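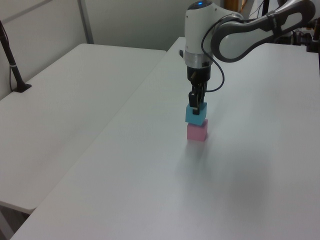
Cube bleu sur cube rose, pince encore fermée.

Ticket : évaluation de l'empilement, taux de réussite trop beau
Projet : Gurkevari
Ouvert par : Clotilde Joly
Priorité : moyenne (haute si quelqu'un cite le chiffre en réunion)
Statut : résolu, sous réserve

Symptôme
La nouvelle politique empile les deux cubes dans la quasi-totalité des essais. L'ancienne, entraînée sur les mêmes 900 démonstrations, échouait une fois sur trois. J'aimerais croire au progrès, mais la seule chose modifiée entre les deux est le script d'évaluation. C'est moi qui l'ai modifié.

Journal
9 h 40 - Relancé 10 essais avec l'ancienne politique et le nouveau script. Elle est devenue excellente, elle aussi. Mauvais signe.

10 h 15 - Relu le critère de réussite. Il compare la hauteur du cube bleu à celle du rose et valide dès que l'écart dépasse un seuil. Il ne regarde pas si la pince est ouverte. Un cube tenu en l'air au bon endroit est donc considéré comme empilé, ce qui est généreux.

11 h 05 - Ajouté deux conditions : pince ouverte, cube bleu immobile pendant deux secondes. Rejoué les 230 essais enregistrés en juillet. Il en reste 167 de réussis. Le miracle aura duré une matinée.

11 h 30 - Autre piste, pour être complète : les positions de départ. Le tirage est censé couvrir toute la table, or le générateur repart de la même graine à chaque lancement. On évaluait donc la généralisation sur une liste de placements que la politique connaît par cœur.
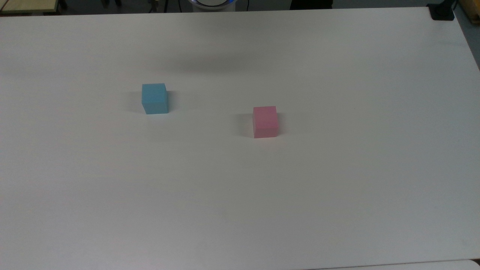
Lebrun : Pour la graine, je plaide coupable, elle était fixée pour comparer deux réglages du contrôleur et je ne l'ai jamais retirée. Par contre, il ne faut pas passer à un tirage entièrement libre, sinon on ne pourra plus comparer les politiques entre elles. Je propose une liste de placements gelée, jamais utilisée à l'entraînement, la même pour tout le monde.

14 h 20 - D'accord avec Lebrun. Liste gelée déposée dans le dépôt, avec un nom de fichier assez laid pour que personne ne l'importe par distraction dans l'entraînement.

Reste à faire
- Réévaluer les deux politiques sur la liste gelée.
- Corriger le tableau du rapport interne, celui avec la flèche verte.
- Vérifier si la tâche de tri utilise le même critère. Je crains que oui - je l'ai copié-collé.

Contact : Clotilde Joly | © Cloltorow | Retour en haut de page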